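Ticket: Fixture list shows the wrong kick-off after a postponement
Club: Skarnbridge
Opened by: Salvador Figueiredo
Status: waiting on reply

Hello all, and sorry to write in on a match weekend. Our away game at Ullell was moved from 22nd November to January, and I changed it in Dekard the same evening. The public fixture page took the new date fine, but the league table still counts it as played, a 2–2 draw, so we're sitting on 21 points when we should have one fewer. Pacheco are level with us now and their supporters have noticed! 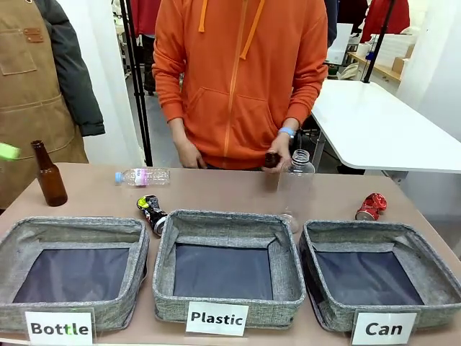
Three gray baskets set out on the table, all empty.

Update from Salvador: I tried the steps you sent – cleared the saved result, logged out, logged back in – and the table corrected itself for a little while, then went right back. I also checked on my wife's laptop, same thing. 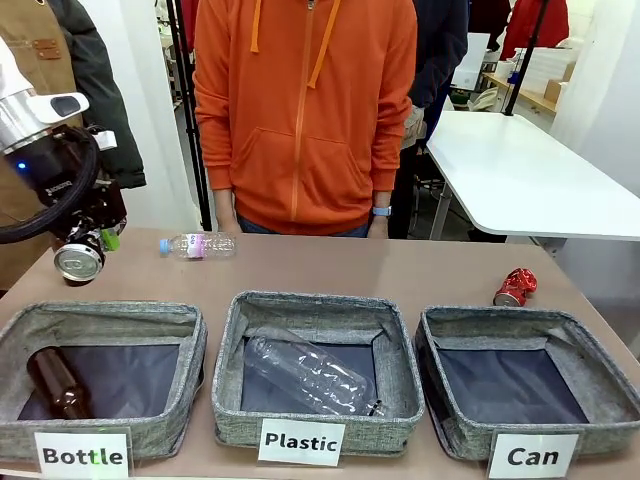

The draw came back after the overnight refresh, so my guess is the old result is stored somewhere I can't reach. I'd be grateful if someone could remove it from your end. We do have a home game to get ready for in the meantime, and I still need to put up a reminder about recycling cans, crushed ones like the red one included. Round 4 has the same trouble, by the way, but that one can wait.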